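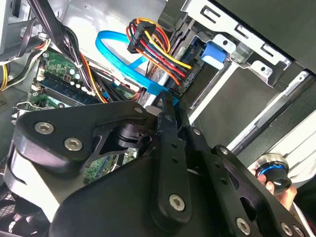
Today we continue with the disassembly task, and this week the subject is approach direction. Last week many groups planned the path of the gripper straight down to the target, as if the inside of the case were empty. It is full of cables, and cables do not stay where your model puts them. A light blue SATA cable makes a wide loop near the drive, and a finger that passes too close to such a loop can pull it. Please write in your plan from which side the finger comes in, and what is next to it on the way.

Order of work for each group:
Fix the case on its side, open side up.
Record 2 approach poses, one above the case and one near the target.
Move between them at low speed, 8 times.
Save the log under the name of your group.

Keep one hand near the stop button during all moves. The contact limit in the controller is set to 55 N - please do not change it.

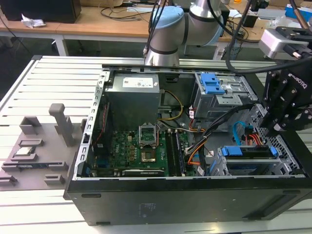
Ozan Kahraman asked whether the approach pose may be taught by hand, or must be calculated from the CAD model. Both are allowed, but the report must say which one you used and how you checked it. Group Işık did both in the first exercise, and their comparison is a good one to read.

For the report I expect a table of poses, one paragraph on errors, and a sketch of the cable area.
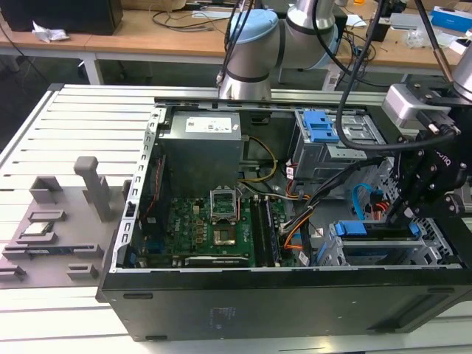 The sketch can be made by hand, if the labels are clear. Reports are limited to 2000 words and go to Maricruz Sandoval by 19 December 2024. The second part of the task, removing the memory modules, starts in February.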